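# Nalcombe 社区礼堂追思会场地安全检查表

适用于礼堂一层及侧厅,七月起使用本版。

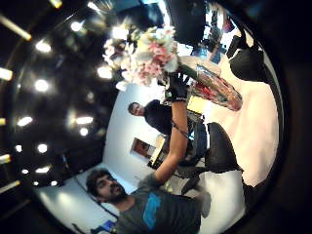
**呼吸道感染高发期间,礼堂最多可以进多少人?**

一层限62人,工作人员计算在内。侧厅不另外放人,只作签到和等候用。

## 一、入口与签到

- [x] 正门两扇全开,门挡固定
- [x] 洗手液两处,已补满
- [ ] 签到台与座位区之间留出通道
 - 备注:签到台偏左,轮椅转不过来。需往墙边移,移好后复查。
- [x] 备用口罩放在签到台右侧抽屉

## 二、通风

- [x] 高窗可正常开启
- [x] 排风机运转,无异响
- [ ] 滤网更换记录
 - 备注:Indstead 上次来换过,但没有在记录卡上签字。已去电,答复周三补签。
- [x] 仪式前半小时开窗,散场后继续开

## 三、座位与通道

- [x] 实摆椅子61把,另留一个轮椅位
- [x] 中间通道无电线、无杂物
- [ ] 第三排靠窗椅子
 - 备注:椅腿松动,已贴条停用,从库房换一把补上。
- [x] 遗像架底座加重,推之不倒

## 四、电气与消防

- [x] 灭火器压力在绿区
- [x] 应急灯断电测试通过
- [ ] 讲台插线板
 - 备注:同时接了音响和电热水壶,热水壶须撤走,茶水改在侧厅供应。
- [x] 不点明火,蜡烛一律用电池款
- [ ] 后门出口标志
 - 备注:灯管一端发暗。Draltlow 报价单已收到,待批。

## 五、直播设备

- [x] 三脚架放在最后一排后面,不占出口
- [x] 线缆全部贴地压胶带
- [x] 家属席不入镜的要求已写在设备箱盖上

## 处理意见

未勾选各项中,签到台、椅子、插线板须当天整改,整改前不开放入场。滤网签字和出口标志可延后,但出口标志修好之前,后门处须有人值守。

本表一式两份,一份贴在 Rawashdeh 侧厅门后,一份存办公室。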